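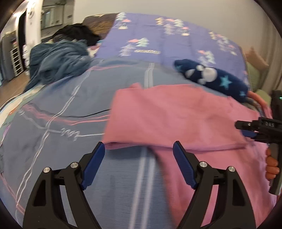

Ruddock All-Season Duvet, Queen

We've been selling bedding out of our Tridville shop for a good long while now, and the Ruddock is still the one we send people home with when they tell us they're too warm at midnight and chilly by four in the morning (you'd be surprised how many of you that is!). It's a medium-weight duvet, soft from the first night, and it settles over you without that stiff, crackly feeling new bedding can have.

The filling is a fine down-like fiber stitched into small boxes, so it stays put and doesn't all wander down to your feet by the end of winter. The shell is brushed cotton. Murray Sutcliffe, our buyer, slept under three different samples before he settled on this one, and he still grumbles that he had to give the last of them back.

Colors: gray, oatmeal, deep green
Size: Queen, 88 by 90 inches
Fill: polyester microfiber
Shell: 100% cotton
Corner loops: yes, all four
Item number: 972
Price: $169

Washing is easy enough. Use a big front-loading machine on a gentle warm cycle, go light on the soap, and tumble dry on low with a couple of clean tennis balls thrown in. Give it more time than you think it needs, as the middle is always the last part to dry. Please skip the fabric softener, which makes the fibers clump.

The matching Amness cover is sold separately and ties to the corner loops. If you already own a cover you love, measure it first and give us a call, and Bevan Te Moana at the front desk will happily talk you through the fit for as long as you like.

Orders ship in about 11 days. The deep green is out of stock just now and should be back in June. Returns are fine within two months, so long as the duvet hasn't been washed.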